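Company > About Us > How We Work

Callon repairs and refits small household appliances and the parts people touch most: handles, knobs, hinges, rails, door glass. We started in 2000 with one bench and a suspicion that most of what gets thrown out has one bad part on it. We still have the suspicion. We have more benches.

You have probably read a lot of About Us pages that promise passion. We would not know how to measure that, so we'll tell you what we do and you can decide.

A handle comes in. Sometimes it's still on its door, sometimes it's in a sandwich bag with a note. The note usually says the handle is broken. We don't take the note's word for it. Old white plastic goes yellow and picks up marks, and people see that and assume the whole thing is finished. Yellowing is a color. It tells you very little about whether the posts will hold, and we have seen bright new replacements fail well before the tired ones they were bought to replace. 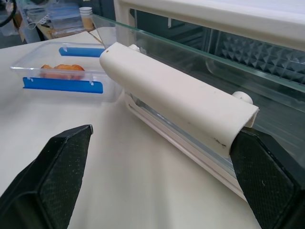 Mariann Orbán

A long white handle, hollow on the underside, with a small round knob toward each end and clear glass behind it. The dark smudges are the sort of thing customers apologize for at the counter. I would look at the knobs first. On a part like this I want to know how the load gets from the hand to the door, and I'm not interested in the shine until I've worked that out.

Wilmer Sotelo runs the glass side and is harder to convince than I am. He checks every edge before a panel goes back on its track, including panels the owner swears were never dropped. Zoila Bedoya handles quotes. If a repair costs more than the appliance is worth to you, she will say so, and there is no charge for hearing it.

We are not certified by anyone for "green" anything. A few suppliers have offered us a badge – for a fee – and we passed. What we can tell you is that job number 3957 went out in April, and that every job gets a written card saying what was replaced and what was left alone. Keep the card. If the same part gives trouble within 4 months, bring both back.

We don't fix microwaves, and we don't match colors by photo. Please stop sending photos for color.

Page last checked 11/07/2023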